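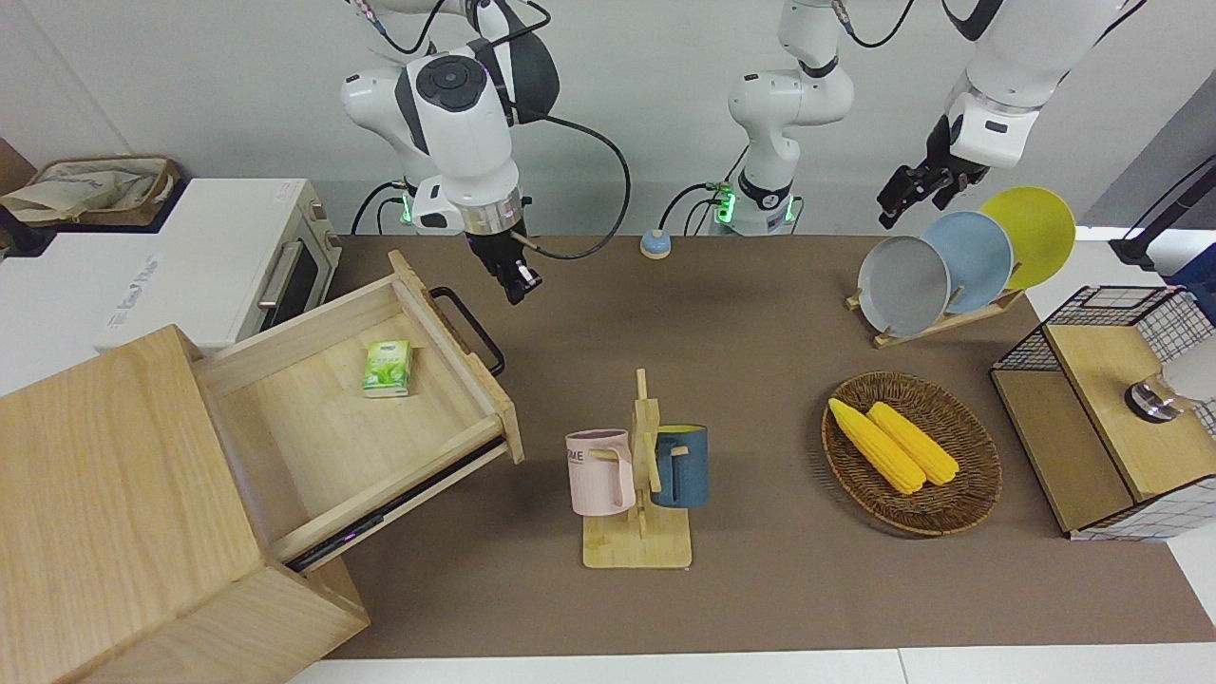
Drawer storage is treated in this unit as a problem of access first and volume second. The usable volume of a drawer is the internal width times the internal depth times the clear height, where clear height is measured from the drawer floor to the underside of whatever sits above it when the drawer is closed. Access depends on how far the drawer extends. A small box lying toward the back of an open drawer, like the green-and-white one here, can be seen and lifted out only to the extent that the slides bring it clear of the cabinet. The black metal rail along the lower side of the drawer is the part to look at when judging this. The bar handle on the front panel matters less, although it adds to the distance the drawer projects into the room.

1. Terms

Extension: the distance the drawer travels from closed to fully open.
Dead zone: the part of the drawer floor that stays under the cabinet top at full extension.
Working surface: any counter or table within one step of the drawer where its contents are put down.
Projection: extension plus handle depth.

2. Dead zone calculation

Subtract the extension from the internal depth. In the Burholm base cabinet the internal depth is 49 cm. A drawer on slides that leave an 18 cm dead zone therefore extends 31 cm. Items stored in the dead zone must be reached by hand without being seen from above, so keep that zone for things used less than once a week. Do not store glass there.

For the same cabinet on full-extension slides the dead zone is zero and the projection increases by 18 cm. Check this against the aisle width before specifying.

3. Assigning contents

Rank items by frequency of use. Packets and small boxes go in shallow drawers, in a single layer, label up. Plates may be kept in a drawer if the slides are rated for the load, and the stack should sit directly on the floor of the drawer. Small boxes slide when a drawer is opened quickly. A divider or a ribbed mat prevents this.

The Garkham worksheet from September gives load ratings in kilograms per pair of slides. Some of you read them as per slide. Correct this before you reuse your figures.

4. Exercise, due 8 October 2020

Choose one kitchen drawer at home. Record internal width, internal depth, clear height and extension, all in centimeters. Compute the volume and the dead zone. List the contents in order of use and state which items should move. One page, with a plan sketch at 1:10.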